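Students on the Molefe College robotics course have begun the practical stage of this year's manipulation project, in which teams program a robot arm to handle ordinary kitchenware. The project, known as Zinda, runs until March and counts towards the final mark for the module.
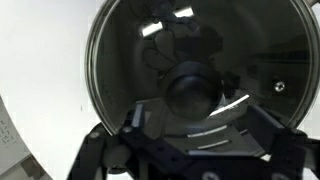 A glass pot lid at the gripper, seen from the wrist camera.

Nine teams are taking part. Each has been given the same task: to pick up a lid by its knob, place it on the pot and return the arm to its starting position. Lids were chosen at the suggestion of the teaching staff, as clear glass and polished metal remain difficult for cameras to judge.
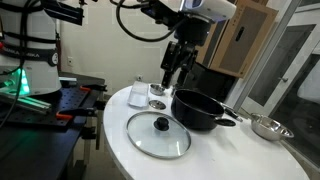
Teams book the laboratory in sessions of 135 minutes and must keep a written log of every attempt. By the end of last month the logs held 886 entries between them — a higher total than in any previous year of the course. Marks are given for the quality of the record as well as for the performance of the arm, and teams may revise their programs up to the week before assessment.
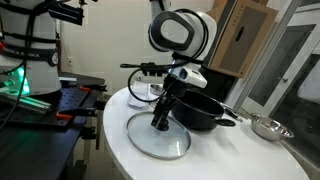 The three highest-placed teams will go forward to the Jokine Student Challenge, where they will meet entrants from other colleges. Travel costs will be met by a grant from Zivura, which has also agreed to provide spare parts for the laboratory during the spring term.

Students wishing to join the course next year should apply through the Department of Engineering office.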